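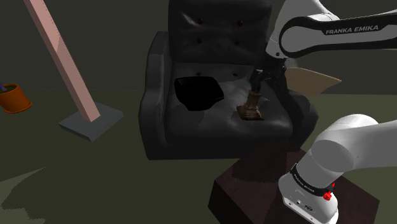

Beltmont, June. Furniture maker Fistell will open a repair and reupholstery service at its Beltmont workshop this month, taking in armchairs, sofas and footstools of any make. Until now the company has only repaired pieces it built itself.

The service will be run from the former cutting hall on Lemma Street, which has been fitted with 12-foot benches, a new steam room and storage for almost 60 pieces waiting for work. Fistell says it received 707 repair requests last year for furniture it had not made, and had to turn all of them away.

Customers can send photos and measurements through the company's website and will get a written estimate by email. An inspection at the workshop costs $50, which is taken off the bill if the work goes ahead. Pickup and delivery are offered within Beltmont and can be arranged for other towns at extra cost.
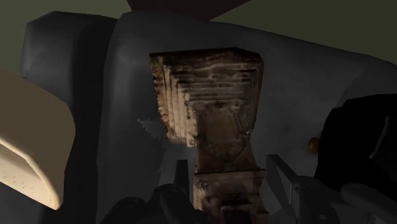 Fabric and leather will be supplied by Mukix, which has worked with Fistell on its own lines for several years. The sample room at the workshop holds 600 swatches, and customers may take up to six home at a time. Plain colors make up the largest part of the range. A flat, slightly mottled gray like the one on the padded piece shown with this release is among the types of finish customers can ask for, along with darker leathers and a small number of patterned weaves. Customers may also bring their own material, provided it passes a check for weight and stretch.

Work on offer includes new webbing and springs, replacement of foam and padding, frame repair, button tufting and full re-covering. Fistell will not take in recliners with electric parts, waterbeds or outdoor furniture.

All repairs carry a two-year guarantee on labor. Material is covered by the supplier's own terms, which are printed on the estimate. Wait times will be posted on the website and updated each month.

The front desk opens at 8:30 a.m. and closes at 4 p.m. Parking is behind the building, with a ramp to the loading door.

About Fistell
Fistell makes upholstered seating for homes, hotels and waiting rooms. Its workshop and showroom are in Beltmont.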